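Trorden House, spring walk-through
Inspected Mon 4 May by Ashwin Poojary. Boiler room, stairs, shared kitchen, laundry room, bedrooms on the second floor.

Marks: OK, FIX, or WATCH, meaning I'll be back and I'll remember.

1. Front door closes and latches by itself. FIX. It closes by itself if you count the wind. The closer arm needs a new screw and has needed one since January.

2. Stair lighting. OK. The timer now gives you 32 seconds, enough for most people to reach the second landing and for Kaan Demirtaş to reach it and come back for his keys.

3. Fire extinguisher, kitchen. OK. Gauge in the green, tag current, pin in place. Please stop hanging oven mitts on it.

4. Smoke alarms. FIX. All sounded on test except the one in the back hall, which gave a kind of cough. New battery on order. If yours chirps at night, tell me. Putting it in a drawer is a method, and I found the drawer.

5. Carbon monoxide alarm, boiler room. OK. Good until the date on the back, which I have copied onto the front in marker.

6. Dryer lint screen and duct. FIX. Screen was clean. The duct behind it gave up enough lint for a small sheep. Duct to be replaced with rigid metal, quote from Sonach is $382 with labor. Dryer is off until then – the sign says so, and so does the plug, which I have taken.

7. Space heaters. WATCH. Allowed: one per room, straight into the wall outlet, three feet from anything that burns. Bedding burns. So do curtains, and the pile of clothes everyone swears is only there for today.

8. Power strips. FIX. One was plugged into another, which was plugged into a third. I admired it briefly and took it apart.

9. Bedding and clothes clear of heaters and lamps. OK in every room I entered. Fleece on the bed is fine, fleece on the heater is a write-up.

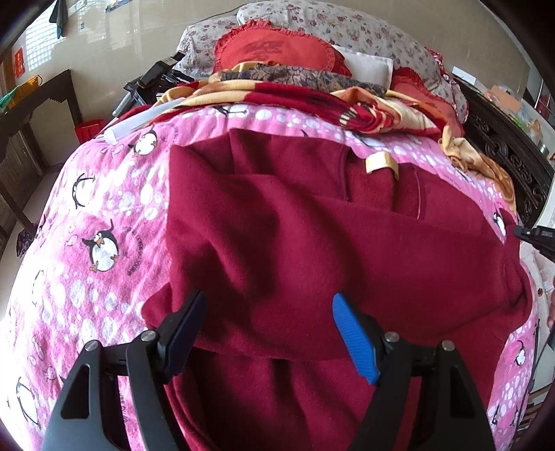
Shiuli Howlader asks whether item 7 covers the oil-filled radiators too, given that they never glow and she has had hers for years without trouble. She would also like the dryer plug back by the weekend.

Reply: yes, it covers them, same three feet. The plug stays with me until the duct is in.

10. Bedroom windows open fully. FIX in room 6, painted shut. Pranab Kumarasinghe has a putty knife and has been told where to put it.

11. Exit path, second floor. WATCH. One bicycle, two boxes marked Deltilix. Both boxes were gone by the time I came back down. The bicycle has until Friday.

Recheck of all FIX items in 30 days.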